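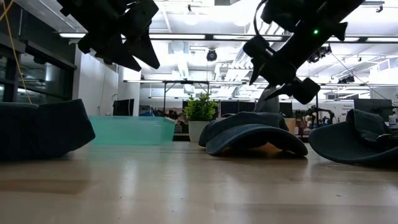 Figure 8.1 Three dark caps on a wooden table, with a translucent plastic bin behind.

Chapter 8
Caps and Other Shaped Headwear

8.1 Scope of the chapter

Earlier chapters dealt with flat textiles, which can be folded along a straight line and stacked. A cap cannot be treated in this way. It combines a soft crown with a stiffened brim, and the two parts respond differently to pressure, moisture and storage. The methods given here apply to baseball caps and similar peaked styles. Knitted hats are covered in Chapter 9.

By the end of the chapter the reader should be able to name the parts of a cap, judge the condition of the crown, and choose between nesting and single storage.

8.2 Parts and terms

The crown is the fabric body that covers the head. It is usually made from panels sewn together at the top. The brim, also called the peak, projects from the front and contains a stiff insert. The sweatband runs round the inside of the opening. The closure at the back allows the size to be altered and may be a strap with a metal buckle, a plastic snap or a strip of hook-and-loop tape. A strap buckle is visible on the cap at the right of Figure 8.1.

Crowns are described as structured or unstructured. A structured crown has a backing behind the front panels and stands without support. An unstructured crown sinks when the cap is put down. The middle cap in Figure 8.1 has a low, slumped crown, but slumping alone does not settle the matter — a structured crown that has been crushed may look much the same. The front panels should be felt between finger and thumb before the cap is classed.

8.3 Colour and sorting

Dark caps are easily confused. Navy, black and blue-grey should be compared side by side in daylight, and a faded crown should be recorded as fading and not as a separate colour. In the Clotcombe store survey, carried out by Brisa Valdovinos, 266 caps were sorted twice. On the second sort, 40 were moved to a different colour group, most of them from black to navy.

8.4 Nesting

Caps of the same size may be nested, crown inside crown, with all brims facing one way. A row should hold no more than eight. The row is laid on its side in a bin 45 cm long, and nothing is placed on top of it.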